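Venkataraman Releases Jemska 2, a Planning and Perception Layer for Two-Arm Tabletop Work

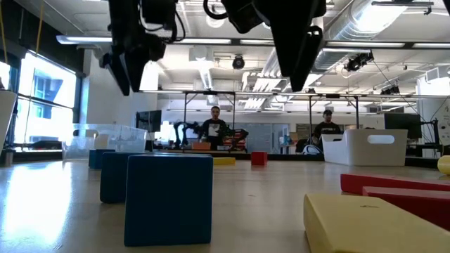
DELVILLE, February – Venkataraman Robotics has released version 2 of Jemska, its software for coordinating two manipulators over a shared work surface. The release replaces the sequential planner used in earlier versions with a joint planner that treats both arms, their cables and the objects on the table as a single problem. It is available to existing licence holders now and to new customers from the end of the month.

In version 1, each arm was planned in turn, and the second arm waited whenever the two swept volumes overlapped. The behaviour was safe but slow, and it could leave an arm parked over the part it was meant to pick up next. Jemska 2 plans in the combined joint space and re-times both trajectories when either one changes. The planning cycle has a budget of 143 milliseconds. If the budget runs out, the controller holds the last verified path and decelerates along it.

"The sequential planner was easy to reason about and we kept it longer than we should have," said Jayanthi Gowda, head of motion software at Venkataraman. "Most of the waiting our customers complained about came from one conservative check. Removing it meant rewriting the scheduler, the collision model and a good part of the logging."

Cable modelling is new in this release. External cables looped over a wrist or gripper are represented as a chain of capsules with a configurable slack length, updated from joint position at each planning step. Integrators set the attachment points once in the cell description file. Cables without an entry in the file are covered by a fixed padding radius, as before.

The perception module has also been revised. Jemska 2 fuses depth from up to four fixed viewpoints and estimates pose for simple solids, including cubes, flat slabs and long rectangular blocks. Strong side light from windows was a recurring source of dropped detections in version 1, particularly on pale timber surfaces. The new module estimates exposure per region and marks washed-out areas as unknown. The planner routes around unknown regions until a second viewpoint resolves them.

Foam blocks in primary colours are the standard test objects for the release. They deform under the fingers, so a grasp that closes at the nominal width may still slip, and same-coloured blocks set close together are difficult to segment. The regression suite consists of 700 recorded block layouts, replayed against each nightly build. A further 1,000 layouts are generated in simulation with randomized lighting and object position.

"Colour alone is a poor cue when three blocks of the same blue are lined up one behind another," said Satish Varghese, who leads the perception group. "We weight edges and depth discontinuities more heavily now. Colour is used to break ties."

Torkthorpe Integration, which builds sorting and kitting cells for small manufacturers, evaluated a pre-release build over the winter. Mervyn Blackburn, the firm's controls manager, said the migration took his staff about two weeks, most of it spent converting cell description files.

"The file format changed and the converter did not handle our nested tool frames," Blackburn said. "They fixed that before release. The replay tool is what we use most. You can scrub through a run and see which constraint was active at each step."

The replay tool ships with all licence tiers. It reads logs from version 1.6 and later, although cable data is absent from logs recorded before this release.

Known limitations are listed in the release notes. Transparent containers are still detected unreliably, and Venkataraman recommends entering clear bins as static geometry. Rounded objects are handled by a bounding cylinder only. The software does not replace a safety-rated controller and must not be used as the sole means of protecting people near the cell.

Customers on a current maintenance plan receive the upgrade at no charge. Version 1 will get security fixes for a further 12 months.

Technical enquiries: Anitha Warrier, Applications Engineering
Media enquiries: Yamuna Lobo, Communications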